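School uniform swap moves to Tredero Hall, drop-off open now
July 2024

The Cornent summer clothing swap is back and its got a new home. Drop-off started this morning at Tredero Hall on Dissanayake Street, side door, 9 to 4. Swap day itself is the second Saturday in August.

Clean clothes only please. Folded, not balled up in a bag.

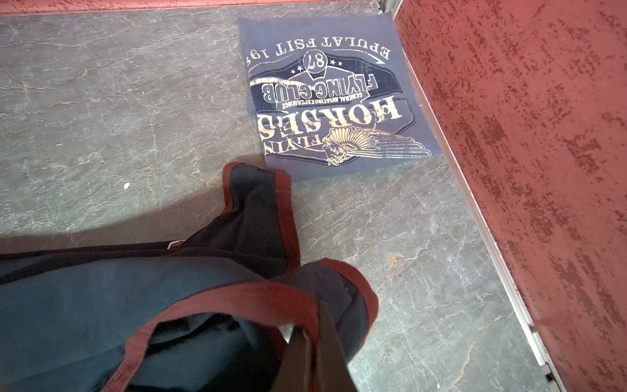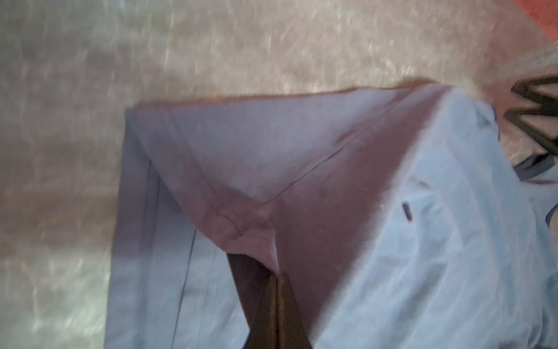
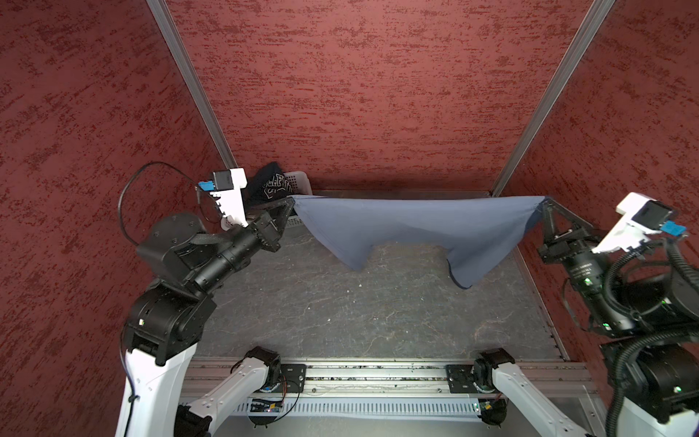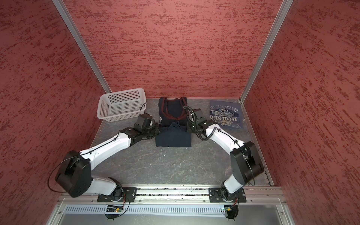
Folded T-shirt, top. White basket in the last photo.

Last year's swap ran out of kids' sizes before lunch. 144 families came through the old library annex, which has room for 80 on a good day – the line went past the bakery and most of the way to the bus stop. Hence the move. Tredero has a bigger floor, two doors and parking in back.

Most wanted right now: plain polos, gym shorts, anything navy, winter coats in youth medium and up. Baby clothes we have plenty of. Shoes are fine if the soles are good. No underwear, no swimsuits, no costumes. Adult work clothes are new this year, a full rack of them, mostly shirts and black pants so far.

How it works. Bring a bag, get a ticket for each item, up to 40. Spend the tickets on swap day. Nothing to bring? Come anyway, every Cornent household gets ten tickets at the door. Tickets from last year are still good if you can find them.

Semura Laundromat on Third is doing half-price washes on weekday mornings for anyone getting clothes ready for the swap. Just say so at the counter. They will also take sealed bags and send them over to the hall on Fridays.

Sorting tables need people, especialy evenings. Shifts are two hours. Sign up on the sheet inside the side door or call the hall office before noon.

Hangers are short too – 70 came in yesterday and they're gone already. Plastic or wire, either one.

Drop-off closes the Thursday before the swap at 4 sharp. Please don't leave bags on the steps after hours, rain got into a bunch of them last summer and they had to be thrown out. Leftover clothes go to the county shelter the following Monday.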